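4.2. La jornada de puertas abiertas en Bragança

Reconozco que a la visita del May 17, 2019 llegué con más ilusión que método (y con la mitad de los cuestionarios sin grapar). Leonor Moreira, que coordinaba la demostración de Skenau, había repartido a los asistentes en turnos de 8 personas, y cada turno tenía 30 minutos para ver la célula simulada en pantalla y manejarla después con Batitz, nuestro mando de teleoperación. ¡Nos faltó tiempo en todos los turnos! La gente se quedaba pegada a la vista de la pinza y no había manera de pasar a las preguntas.

Lo que más me sorprendió fue lo mucho que costaba juzgar la profundidad. En la Figura 3 se ve la simulación desde detrás de la pinza, con los dos dedos separados y nada entre ellos. Varios visitantes me pidieron girar la cámara antes de mover nada, y a mí me parece una petición muy sensata.
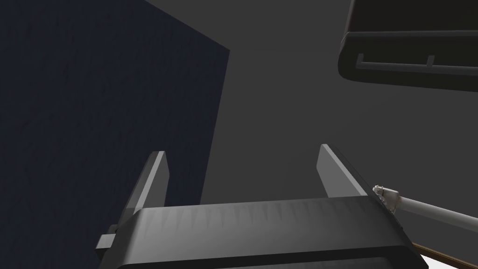
Figura 3. Vista simulada desde detrás de la pinza, con los dedos abiertos.

De los 50 cuestionarios que imprimimos volvieron 18 completos, pocos para hacer estadística, así que en la sección 5 los trato como comentarios sueltos. En junio repetimos la sesión en Fotico, ya con una segunda vista lateral y turnos más largos.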